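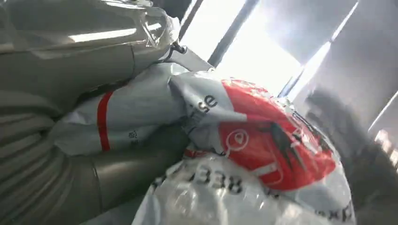
How will Orkum work out the size of a parcel that has no fixed shape?

The size is taken from the three longest outside measurements of the parcel as it is handed over, lying flat and not pressed down, with each measurement rounded up to the next half inch.

ORKUM ISSUES REVISED PARCEL MEASUREMENT RULES FOR BUSINESS SHIPPERS

CLARKLOW, Tue 26 July. Orkum, the regional parcel carrier, has published a revised set of measurement and packing rules covering all ground parcels sent by business account holders. The rules replace the 213 separate tariff notes now attached to the Orkum rate card and apply to every parcel accepted from the first working day of the next billing period. Rates per pound are unchanged.

The revision covers four areas: how soft and irregular parcels are measured, when size is used in place of scale weight, how bundled parcels are counted, and where labels may be placed. It was drafted over the winter and tested with 37 shippers who send clothing, bedding, garden goods and spare parts through the Clarklow and Danden depots.

Measurement of soft parcels

Under the current notes, a soft parcel may be measured in one of several ways depending on the depot where it is first scanned. Danden measures bags at the fullest point. Clarklow measures them seam to seam. The same bag sent on two different days could be billed in two different size bands, and the shipper had no way to work out the charge ahead of time.

The new rules set one method. The parcel is laid on its largest side. Length is the longest outside edge, width is the longest line at a right angle to the length, and height is the highest point above the table. Loose flaps, corner folds and the unfilled end of a bag count toward length and width only if they cannot be folded under by hand. Handles are left out if they lie flat.

Parcels covered in stretch film, shrink film or clear bagging are measured over the film. Film is treated as part of the parcel and is not deducted.

"We had account holders sending us two invoices for the same item and asking which one was right," said Iqra Marwat, head of tariffs at Orkum. "Under the old notes they were both right. The new text gives one answer, and a shipper with a tape measure can get to it before the parcel leaves the building."

Size weight and scale weight

Orkum bills on the greater of scale weight and size weight. Size weight is found by multiplying length, width and height in inches and dividing by the figure printed on the account's rate card. No account will have its divisor changed as part of the revision.

Soft bags with a measured height of two inches or less will be billed on scale weight only, whatever their length and width, up to the standard limit. The present limit for scale-only billing is one inch. Orkum expects most single-garment mailers to move into the scale-only group.

The upper limit for a standard parcel is 100 inches in length and girth combined. Girth is twice the width plus twice the height. A parcel over the limit is handled as oversize freight and needs a booking number. Drivers will not collect oversize parcels without one. The former practice of accepting them and billing the difference later ends with the current billing period.

Bundled parcels

Two or more items strapped, taped or filmed together are one parcel if they carry one label and can be lifted as a unit by the top item. If the lower item separates or swings when the top item is lifted, the bundle will be treated as separate parcels and those without a label will be held at the depot.

Straps and clips may be plastic, paper or woven fabric. Wire and bare metal banding are no longer accepted on standard parcels. Loose strap ends longer than three inches must be trimmed or taped down. String may be used inside the outer packaging but not over it.

Shippers who now bundle mailers into outer bags for collection may continue to do so. The outer bag is a collection aid, is not billed, and is opened at the first depot.

Labels

Labels must be placed on the largest flat side, at least one inch from any seam, and must not be wrapped over an edge. On a filmed parcel the label goes on the outside of the film. Labels placed under clear film will be accepted until the end of the next billing period, after which a relabel charge applies.

Printed stripes, patterns and brand marks on the packaging are allowed. The barcode and the white margin on each side of it must be clear of them. Old labels must be removed or fully covered. Crossing out an old barcode with a marker does not meet the rule.

Testing

Orkum ran the draft rules next to the current notes for eight weeks. During the test, 1266 parcels were measured twice by different depot staff, once at collection and once at the sort. Under the draft rules the two measurements fell in the same size band for all but 14 parcels. Eleven of the 14 were rolled goods such as rugs and mats, and the text on rolls was rewritten before publication.

A roll is now measured as if it were a box, using its length and its diameter at the thickest end. Rolls must be closed at both ends. A roll in an open-ended sleeve will be refused at collection.

Henk Kuipers, operations manager at the Danden depot, said the rewording had removed most of the disputes at the measuring table. "The hard ones were always bedding and rugs. Pillows settle overnight, so the height you get in the evening is not the height you get in the morning. We now go by the collection measurement and we only remeasure if the shipper asks."

Requests for a second measurement can be made while the parcel is still in the depot. After delivery, the collection measurement is final. There is no fee for a second measurement, and the lower of the two is billed.

Packing guidance

A packing guide is being issued with the rules. It is advice and does not form part of the tariff. Points covered include:

Fill. A bag should be filled to no more than the point where the seal can be closed without stretching. Excess air should be pressed out before sealing.

Film. Film should be pulled tight and the tail pressed down or heat sealed.

Seals. The adhesive strip on a mailer should be pressed along its full length. Tape over the seal is allowed. Staples are not.

Moisture. Paper mailers should have an inner bag if the contents can be damaged by water. Orkum vehicles are covered, but doorstep deliveries may not be.

Reuse. Used boxes and bags may be sent again if they are sound and carry no live barcode.

Account software

Shippers who use the Magsi label tool will receive an update with the new size bands already loaded. The update adds a field for parcel type (box, bag, roll or bundle), and the field must be filled before a label can be printed. Stored address lists and saved parcel sizes are kept. Saved sizes with no parcel type will default to box, and shippers who mostly send bags should change the default in the account settings.

Shippers who print labels from their own systems need to add the parcel type code in the position shown in the file layout, pages four and five. Files without the code will be accepted for one further billing period and billed as box.

Availability

The full rules, the packing guide, the file layout and a one-page measuring sheet are available from the Orkum account page. Printed copies can be collected from the trade counters at Clarklow and Danden. Account holders on monthly paper invoices will receive a copy with their July statement.

Short measuring sessions will be held at both counters during normal opening hours. Shippers may bring up to five of their own parcels to be measured. No booking is needed.

The rules do not apply to parcels sent by private customers at the counter, which stay on the counter price list, or to pallet freight.

About Orkum

Orkum carries ground parcels and light freight for business and private customers. It operates sorting depots at Clarklow and Danden and is based in Clarklow.

Press contact: Iqra Marwat, Tariffs, Orkum, Clarklow
Depot and collection inquiries: Henk Kuipers, Operations, Orkum, Danden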